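Driltano Adds Gray Marble-Pattern Countertop to Kitchen Line

Saturday, November 23, 2019

Driltano today announced a long gray countertop with a streaky, marble-like pattern for shared and training kitchens. The surface is 80 centimeters deep and rated for a distributed load of 149 kilograms per meter. It leaves room for plates, stacked bowls, a cutting board and bottles along the back, with mixing done at the front edge.
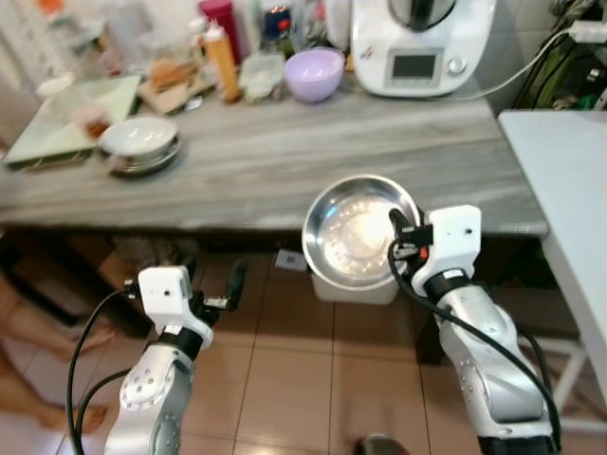 Availability

Orders open in May through Ovent. List price is $400 per meter, with a 10-year warranty on the surface. Cut-to-length service is extra.

"The depth was set by the storage zone at the rear," said Raluca Voicu, product engineer at Driltano.

Press contact: Roald Brekke, Driltano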